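양팔 로봇 동아리 작업대 안전 점검표
점검일: 2024년 6월 1일 토요일
장소: 407호 / 과제: Plilden 교내 대회 준비

1. 비상정지 버튼: 양호. 눌렀을 때 양팔 모두 멈춤.
2. 팔 고정 볼트: 양호. 조임 표시선 어긋남 없음.
3. 손목 카메라 케이블: 주의. 팔을 끝까지 뻗은 자세에서 당김 여부 재확인.
4. 양팔 동시 접근: 조건부 통과. 컵 위에서 손가락끼리 간격이 좁으므로 저속 모드로만 실행.
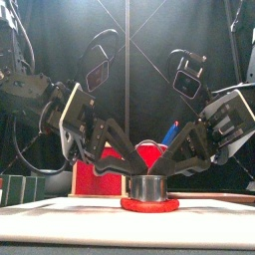 의견: 4번은 저속이어도 한쪽 팔을 먼저 세워 두고 시작하는 게 맞다고 봅니다. 지난 12월에 Moncrieff 팀도 순서를 안 정하고 돌리다가 손가락 끝을 갈았습니다.
조치: 반영함. 시작 순서를 실행 파일 첫 줄에 적어 둘 것.

5. 작업 구역 출입: 양호. 전원이 켜진 동안 상판에 손을 넣지 않음.
6. 물체 배치: 보완 필요. 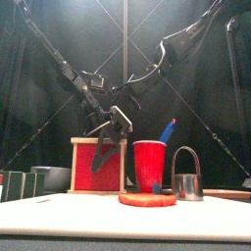

배치표는 Fevalari 양식 최신판으로 바꿔 쓴다. 이전 판에는 높이 칸이 없어 접근 높이를 매번 다시 쟀다. 빨간 컵에 꽂힌 파란 마커처럼 위로 튀어나온 것은 컵 높이가 아니라 마커 끝을 기준으로 적는다. 손잡이가 있는 통도 손잡이 꼭대기까지 잰다.

7. 종료 후 전원 차단: 미확인. 다음 점검 때 기록.

판정: 3번과 6번 보완 후 재점검. 그 전에는 자동 실행 금지.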